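Chapter 7
Buying a Robot Arm: Reading the Offer

A vendor called Sesivby sells a tabletop arm, a gripper, and a year of software support as one package. The brochure calls it "kitchen ready." The price for the first year is $3,275. What has the buyer been promised?

Most students answer this question too fast. They picture an arm that cooks, or at least one that loads a dishwasher. The brochure says neither thing. It says the arm was tested on 40 household tasks and that it "handles everyday objects with confidence." It does not say which objects, how often each task was tried, or who set the objects out before each try. Confidence is a word for salespeople. A buyer needs a count of tries and a count of failures, and on the page in question there is neither.

The second offer in this chapter, from Duvow, is a little better. It gives a number of trials – 900 – and admits that all of them were run in play kitchens. A play kitchen is a fair place to start. It fits on a bench, it costs little, and a dropped pot hurts no one. It also leaves out most of what makes a real kitchen hard, such as heat, grease, weight, and doors that stick. Look at what a task of this sort asks of the arm.
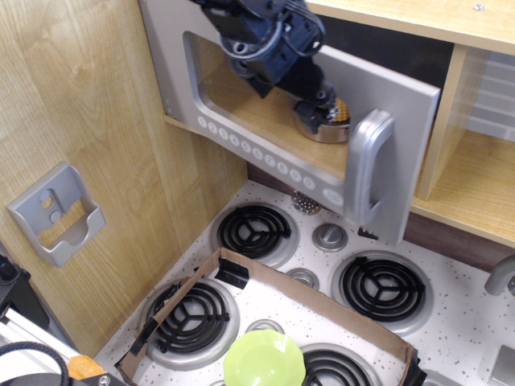
Figure 7.1 Robotic arm with its gripper at a small metal pot inside a toy microwave. The door is open.

There is real difficulty in the work. The fingers have to fit into a small compartment along with the pot, and the cables at the wrist have to go where the wrist goes. An engineer would be right to be pleased with an arm that could do this all day. But one good moment tells us nothing about all day. A still picture cannot show whether the pot reached the place it was meant to go, or how many tries came before.

Duvow reports its 900 trials as a single total. Suppose 500 of them were the same easy reach, repeated. The total would still be true, and it would mean much less than it seems to. Always ask for the results task by task. If the vendor will not break them out, write that down next to the price.

We will come back to both offers throughout the chapter. Section 7.1 covers the words vendors use for success. Section 7.2 deals with support contracts, where the Evby case shows how a cheap arm can turn into an expensive one by its second November. Section 7.3 gives the Mac Giolla checklist, which is long and rather dull to fill in. Fill it in anyway, and keep a copy with the signed order.

Before you read on, write down three questions you would put to Sesivby about the phrase "kitchen ready." You will need them for the exercise at the end of Section 7.1.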